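Student manipulation project, sim notebook
Saturday, February 8, 2025

Carrying on with the Franka arm in simulation, counter layout.

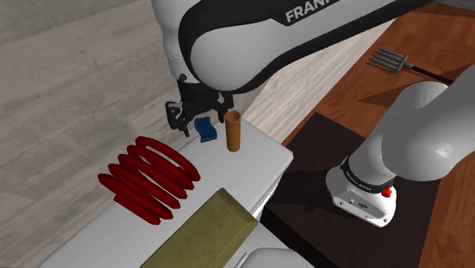
Ran the seed sweep overnight, 294 episodes, 141 successful. Worse than the last sweep on the plain table. Most of the failures are on the approach: the planner picks a wrist angle that suits the first object and then clips its neighbour on the way down. Blue block beside the orange-brown cylinder is the bad pair. The red coil fails differently – the grasp closes between two rings and the centre of mass estimate is off, so it rolls on lift.

Changed today:
Pre-grasp height raised by 40 mm.
Collision padding on the fingers back to the default. Tincuța had it at zero for the Dernton demo and it never got reset.
Coil mesh swapped for convex pieces. Contact solver is slower but behaves.

Not changed: friction. Tincuța Crăciun wants it randomized per episode, I would sooner get one fixed value working first. Left as a flag in the Pivitz config, off.

Spot check after the changes, 2 seeds only, both fine on the cylinder. Coil not retested.

To do: rerun the full sweep with the same seeds, log finger contacts separately, ask Tudose whether the marking rubric counts a regrasp as a failure. August notes say yes, the handout says no.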